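Vacancy: Garment Folding and Presentation Assistants (4 posts)

Tesgate Textile Reuse Centre
Location: Lomadholm site, ground floor
Reference: 1463

Applications are invited for four part-time posts in the folding and presentation section of the Tesgate Textile Reuse Centre. The section prepares donated clothing for the Centre's shop and for despatch to partner organisations. The posts are fixed term, beginning in January, with the possibility of renewal.

Duties

Postholders will receive laundered garments from the drying room, check them for stains and open seams, and fold them to the Grundska pattern used throughout the Centre. Items arrive crumpled and must be opened out before folding begins. White goods are handled separately from colours at every stage.

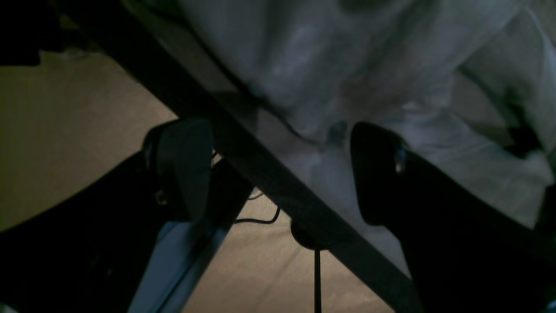 Crumpled white cloth, Lomadholm.

Postholders will also be expected to:
- sort garments by type and size
- keep work surfaces covered, clean and free of lint
- record completed bundles on the section sheet
- assist with shelving when the section is quiet

Standard of work

A T-shirt is finished as a compact rectangle, face up, with squared edges and the collar showing. The neck label should lie inside the collar. Dark table coverings are preferred for light and mid-grey garments, as the edges are easier to judge against them. Finished garments are then bundled for the shop or for despatch – the two are not to be mixed.
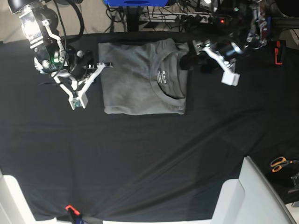
Fabrice Le Goff writes that the collar was the part he found hardest in his first month, and that he would advise any applicant to practise at home on an old T-shirt, smoothing the body flat before turning in the sleeves. He adds that speed comes later and that the section does not press new starters for it.

Person specification

No formal qualifications are required. Applicants should have good attention to detail, be able to stand for most of a shift and be comfortable with repetitive handwork. Previous experience in a laundry, clothing shop or hotel linen room would be an advantage. Training in the use of the Hämmerli steam table is given during the induction period.

How to apply

Application forms may be collected from the front desk or requested in writing from the Staffing Office, Room 141. Completed forms should quote the reference above and include a statement of no more than 100 words on the applicant's interest in the work. Shortlisted applicants will be asked to attend a short practical session – clothing and tables are provided.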